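Sat 3 February
by Ilona Csonka, with Norbert Medve and Szabolcs Antal

Gift wrap price tracking -- project report, second draft

What we set out to do. Compare what people pay for the same roll of gift wrap depending on where and when they buy it. Our supervisor Géza Farkas wanted a narrower topic than "online shopping," so we went narrow. One product type, four sellers, one season. Wrapping paper plus matching gift tags, because the two get sold together and the bundle price hides a lot.

Sellers were Clundmont, Wirko, Godoy and Flomari. Clundmont and Wirko are general stationery shops with a website. Godoy is mostly party goods. Flomari does only paper and ribbon and is the smallest by far. We left out the big marketplaces. Too many resellers, same listing under six names, no way to tell who set the price.

Data collection. Started in October, before the holiday stock was fully up, and ran until the clearance sales died down. Norbert wrote down prices every Monday and Thursday evening in a shared spreadsheet. Szabolcs tried to automate it, got blocked by Wirko in the first week, went back to typing. Total after cleaning: 1572 price entries covering 268 products. Before cleaning there were more but a lot were duplicates from two of us logging the same page on the same night.

Cleaning rules, short version:
-- sold out items kept if they came back later, dropped if not
-- shipping not included (see below)
-- "from" prices thrown out, only exact prices kept
-- rolls converted to price per square foot, tags to price per tag

The square foot thing took the longest. Clundmont lists width and length. Godoy lists length only and you have to open the photo of the label to get the width. Flomari lists total area, which sounds helpful until you see it's in metric on some pages and not on others. Piroska Bozsik from the other group had the same problem with ribbon and lent us her conversion sheet, which saved us a weekend. Thank you Piroska.

Results, rolls. Flomari was most expensive per square foot the whole time. Not a surprise, the paper is heavier and we have no weight data so we can't say if it's worth it. Godoy was cheapest at the start of the season and then quietly was not. Their regular price crept up in small steps, then a "sale" brought it back to where it had been in October. We checked this on every Godoy roll we had from the first week and it held for most of them, not all. The glitter ones never moved.

Wirko does the reverse. High sticker from day one, discount code on the front page nearly always. If you use the code you land close to Clundmont. If you don't notice the code you overpay. We logged both prices, with and without, and for the charts we used the price with code. Géza questioned this at the midterm and he has a point -- a person who doesn't scroll up never sees it. So there is a second version of chart 3 in the appendix with the plain price.

Clundmont was boring. Same price week after week, one cut right after the holidays, then sold out of almost everything.

Results, tags. Messier. Tags come in packs of 6, 10, 12, 20 and one odd pack of 500 from Godoy which is clearly meant for shops. We left the 500 pack in the table but took it out of the averages since it dragged the whole line down. Per tag, the matching sets cost more than plain tags at every seller. Bundles of roll plus tags were cheaper than buying the two apart at Clundmont and Flomari. At Wirko the bundle was more expensive than the parts in several weeks, once you apply the code, because the code doesn't work on bundles. It says so in the small print. We missed that ourselves untill December and had to go back and fix the entries by hand.

Survey. We also ran a short questionnaire, 423 usable answers, mostly students and their families so not a fair sample of anybody. Asked where they bought wrap last, if they compared prices first, and if they remember what they paid. Most did not compare. Many wrote that they buy it at the checkout together with something else. Remembered prices were usually lower than any price we logged for that seller, so either people are good at finding deals or bad at remembering. We'd guess the second but the survey can't show it. Question 4 was badly worded ("How often do you usually buy normally") and we dropped it.

Shipping. We should have logged it. Two of the sellers changed their free shipping limit in the middle of the season and we only have that from memory and one email newsletter Norbert kept. For a single roll, shipping can cost more than the paper, so leaving it out probably makes the web prices look nicer than they are. If another group picks this up, log shipping from day one. Also log the stock status in its own column, not as a note next to the price. We did it as a note and then sorting broke.
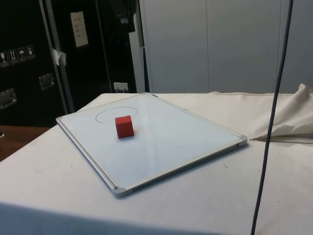
Same goes for product names. Wirko renamed a whole line in November ("Winter Woods" became "Forest Holiday") and for two weeks we had it in twice, old name and new name, as if they were different rolls. Szabolcs caught it from the item numbers. After that we used item numbers only, and typed the name in just so the tables can be read by a human.

Who did what. Norbert: price logging, most of it. Szabolcs: spreadsheet, item numbers, charts 1 to 5. Ilona: survey, cleaning rules, writing this. Conversions were shared and so were the mistakes in them.

What's weak. One season only. Four sellers. No paper weight, no shipping, no in-store prices except the few Norbert took on his phone at the Clundmont store, which were not enough to use. Those matched the website except one roll with a hand-written sticker. We also can't say anything about how much was sold at each price, only what was asked.

Still to do before final hand in: fix axis label on chart 2 (says "per sheet", should be per square foot), redo the Flomari average with the three metric rolls that got skipped, add sources for the earlier price studies, ask Géza if the apendix counts toward the page limit. Szabolcs has the newest version of the spreadsheet, please don't edit the old one.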